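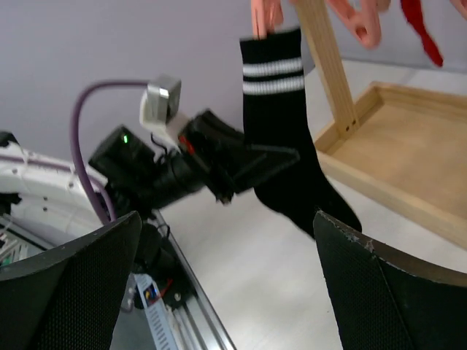 Home Stories People Workshop Notes Subscribe

Teaching by Hand: An Afternoon with Edit Csizmadia

21/07/2024
9 min read

I had been meaning to visit Edit Csizmadia at Clekano ever since we got talking in May, and then summer got away from me the way it does, so when she wrote to say she was working on socks and would I like to come and watch, I packed a notebook and went. I'm so glad I did. She met me at the door with coffee already poured, and we must have talked for half an hour before either of us got near a robot.

Edit's job is to show a pair of robot arms how to do small household things. She doesn't write instructions for them. She sits at a bench holding two lighter arms, the leaders as she calls them, and whatever she does with those the working arms do too – a little stiffly, with the cameras recording all the while. Do the task enough times and there's something for the software to learn from.

"People expect me to have come from engineering," she told me, "and I came from sewing costumes! I spent years showing apprentices how to hold a needle, and you can talk until supper, but at some point you put your hand over theirs and move it. I think about that a lot when I'm holding the leaders."

The job that week was taking socks down from a little wooden drying stand. I said that sounded easy, and she laughed at me very kindly. One arm has to steady the sock while the other deals with the clothespin, and the sock won't keep still for either of them. "A block stays where you put it," she said. "A sock has opinions. You touch the toe and the whole thing swings around, and now the heel is where your finger was going to be. With my own hands I'd feel it and close up without thinking. Through the arms I have to look for it."

That was the part I hadn't understood before I came. The leader arms on her bench don't push back, so she can't feel how hard the working arms are squeezing. She goes by eye, watching the wrist camera pictures on a small monitor and glancing up at the stand itself, and she told me it took her a good long time to stop squeezing as if she were wringing out a dishcloth.

She let me try, of course. I got one finger of the left gripper past the sock and then simply couldn't find my way back, and the more I fussed the worse it got. Edit waited, and then she reached over and put her hand on top of mine, just as she'd described. We brought the arm home together.

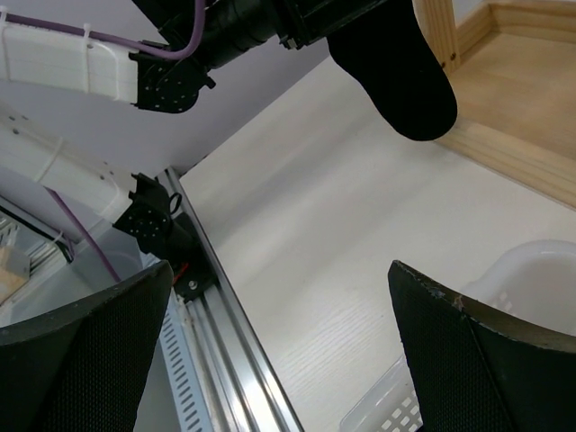

How many times do you have to show the robot one task before it can try on its own?

"For this one we're aiming for 200 good runs, and I've got 132 so far. After that we train on them and see what it does by itself. Then I usually come back and record more of whatever it was bad at."

A good run, she explained, is one she would be happy to see copied. If she hesitates for a long while over a clothespin, she throws the run away, because the arms would learn the hesitating as well. If she fumbles and then recovers neatly she keeps it. Her colleague Rafail Galanis, who looks after the training side, is always asking her for more of those. "Rafail loves my mistakes," she said. "I used to be embarrassed and delete them, and he'd come over looking so sad. A robot that has only seen perfect runs has no idea what to do when the sock is crooked."

Rafail stopped by while we were talking, and I asked him whether he ever drove the arms himself. He does, a bit, and he says he is terrible at it. He had spent the morning comparing Edit's recordings with his own in Judik, the program they use for looking through runs, and he could tell whose was whose from the movement alone. "Edit goes in slowly and closes quickly," he said. "I do it the other way around, and the arm picks up my bad habits faithfully."

She records for 15 minutes at a stretch and then gets up and walks around, partly for her shoulders and partly because she starts hurrying when she's tired – and hurrying shows up in the data. Between runs she changes things. She'll turn the stand a little, swap one sock for another, or clip it by the toe instead of the cuff. Before Clekano she did the same kind of work at Zorgate, where everything had to stay on its taped marks, and she says she still catches herself wanting to line things up.

I asked what she would like to teach next, and she didn't have to think. "Buttons. Big ones, on a coat. Rafail says next year, but I've already brought the coat in."

Contact | © 2024 Slaoui | Back to top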